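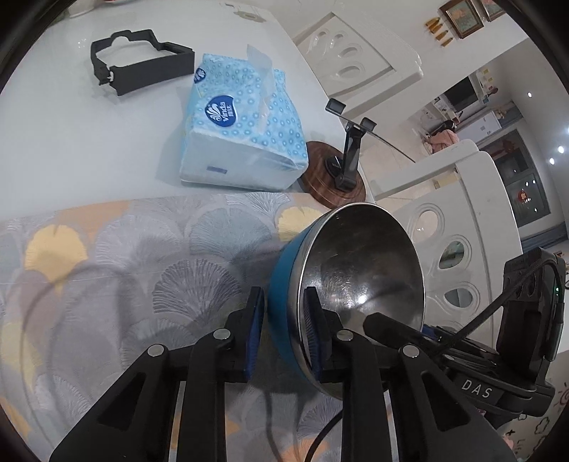 Section 6: Showing the robot how to handle bowls and plates

By this point your pair of hand-held grippers should be charged, paired and named in Trilley. Now comes the best part of the whole set-up! You do the washing-up stack by hand, one gripper in each fist, and the robot learns from the way you did it.

Before you start

Lay out a few dishes on an ordinary table. Mix metal and ceramic if you can, and leave the usual household clutter where it is. A patterned cloth is fine.

Caution: keep the cables clear of your wrists and of anything that could tip over.

6.1 Picking up a rim

1. Hold both grippers just above the table with the jaws open and press Record in Trilley. Wait for the tone.
2. Bring one jaw inside the bowl and leave the other outside, so the wall sits between the pads.
3. Squeeze the handle slowly until the pads meet the wall, then stop squeezing.
4. Tilt first, lift second. The robot copies your order of movements very closely.
5. Set the bowl down, open the jaws fully and draw back a hand's width before you press Stop.

Note: if Trilley marks a take amber, you moved faster than the tracker could follow. Delete it and go again at a gentler pace.

6.2 Plates

Plates are great fun to teach and a bit fussier than bowls. There is much less rim to get hold of, so use the second gripper to steady the far side while the first one closes. Do three takes with the same plate, then swap it for another.

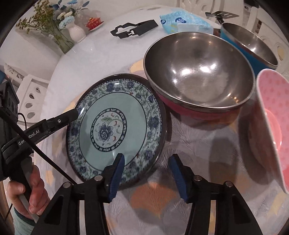
Venla Tuominen writes that she gets cleaner takes by resting her elbows on the table for the first second or two, and that her Jatska arm stopped overshooting plate rims once she had re-recorded the set that way. We tried it after her message and it works a treat, especially late in a long session when your shoulders start to sag.

6.3 Changing the angle

1. Turn the bowl on its side and record the pick-up again.
2. Move your chair to another side of the table and repeat.
3. Swap hands. The left gripper needs its own takes, even for the same bowl.

Caution: don't practise with glass until the arm has passed the soft-cup test in Section 7.
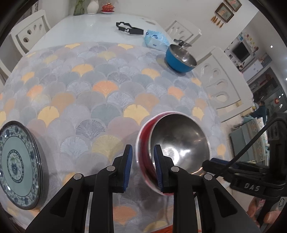 Fig. 6c. Clamping a tilted bowl by the rim.

6.4 Sending your takes to the arm

Choose Upload, pick the folder and leave the arm switched on. A folder of 572 takes needs around 3 hours, so last thing in the evening is a good time to begin. In the morning, stand back, press Play and enjoy watching your own habits come back at you!

If the upload stalls, restart Trilley and choose Resume. Takes already sent are kept.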